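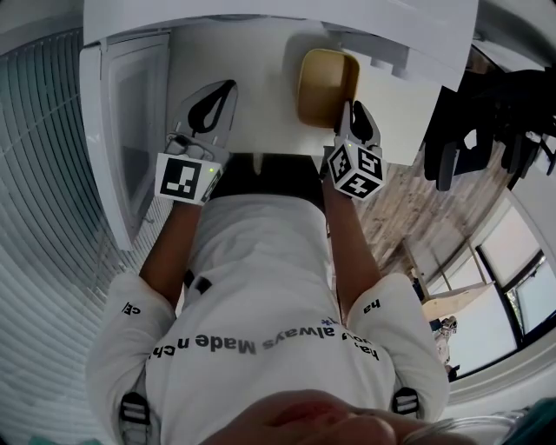 Brukodska tenants get new kitchen cabinets

Work to replace the kitchen cabinets at the Brukodska flats has finished on the first two floors, and tenants on the third floor will have theirs fitted in July.

The building has 103 flats. Most of the kitchens still had the units put in when it opened, and complaints about swollen doors and broken hinges had been coming in for years. The new cabinets are white with a glossy finish and wipe-clean tops. They were made by Hivar, which won the contract last autumn.

Tenants are asked to empty their old cupboards the evening before the fitters come. Each flat will be given 12 flat-packed boxes and a roll of tape, which can be picked up from the office on the ground floor. Boxes should be left in the living room or bedroom with the flat number written on the side. Fitters start at 8 a.m. and most kitchens are done in a day, though flats with the boiler in the kitchen will take two.

Veronika Grabner, who manages the building, said the first floors had gone more slowly than planned. "The walls are not straight and we had to wait for longer brackets," she said. "We have those in stock now, so the third floor should be quicker."

Rosine Perrin moved back into her kitchen last month. She said the new tops were easier to keep clean but showed every mark. "I put everything down on a tray now – cups, the oil, the sugar," she said. "I was told not to use the scouring side of the sponge on it and I wish I had known that on the first day."

Hivar recommends a soft cloth and washing-up liquid. Bleach and cream cleaners can dull the finish and damage caused by them will not be covered by the guarantee. Hot pans should be put on a stand.

There is no charge for the standard cabinets. Tenants who want an extra wall unit can order one for 300, payable before fitting, and forms must reach the office by the end of the month. Tudor Radu is taking the orders.

Old cabinets in fair condition are being passed to Enache, the reuse shop on the ring road. Anyone who would like to keep theirs should tell the fitters before work starts – once the units are on the van they cannot be brought back.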